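### 3.2 Serving ware and portion estimates

Self-reported portion size is the weakest part of most household food diaries. People remember what they ate far better than how much of it they ate, and the error grows when the food has no natural unit. A boiled egg is easy to report. Rice, stew, cut fruit and salad are not. Earlier work by Kovačević in Edstead treated this as a memory problem and tried to fix it with reminders sent soon after each meal. The reminders improved the number of entries but left the portion estimates much as they were.

We took a different approach and looked at the dishes. Each household in the Edstead and Trestier samples kept a diary for 7 days in November, first with its own tableware and then with a set we supplied. Participants wrote down each portion in cups or spoonfuls before eating, and a second adult in the home weighed the same portion on a kitchen scale. The two figures were recorded on separate sheets — the person estimating did not see the weight until the week was over. 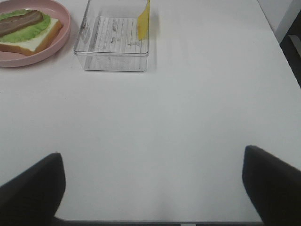
Contrast between dish and table has been raised many times as a source of error. The usual argument is that a pale dish on a pale surface has no clear outline, so the eye has less to measure the food against. Our supplied set was chosen with this in mind. A round pink plate with a raised rim stands out plainly on a white tabletop, and the rim gives a fixed limit to the area that food can cover. Participants were told to keep food inside the rim and to use a second plate if it would not fit. Those who normally ate from wide, flat plates found this rule annoying at first, and several diaries say so in the notes column. We kept the rule for both samples so that the results could be compared.

Shared foods needed separate handling. In many Trestier homes the evening meal is put out in the middle of the table, and each person takes from it more than once. Asking for one estimate per person gave poor results in the pilot, with many blank entries. For the main study we asked for an estimate of the whole amount put out and the whole amount left over, and divided the difference by the number of people eating. This loses detail on individual intake, and the figures for shared foods should be read only at household level.

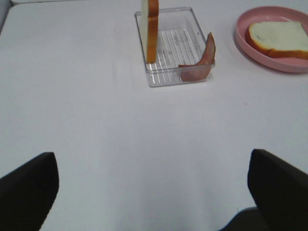 **Figure 2.** Clear plastic rectangular tray with a ribbed bottom, on a white tabletop.

Containers with transparent walls let the user judge depth from the side, which a plate does not. Estimates for shared foods were still less steady than those for plated foods, and we think depth is only part of the reason. Loose foods settle unevenly, and people tended to report the height of the tallest part. Hrvoje Kovačević (personal communication) saw the same habit in his own diaries and suggested asking for the lowest point as well. We did not test this.

Portions above 400 grams were left out of the main comparison and are treated in Section 3.4, along with soups and drinks. Entries with no matching weight were also dropped. Missing weights were more common at breakfast than at other meals, and more common in homes with only 2 adults.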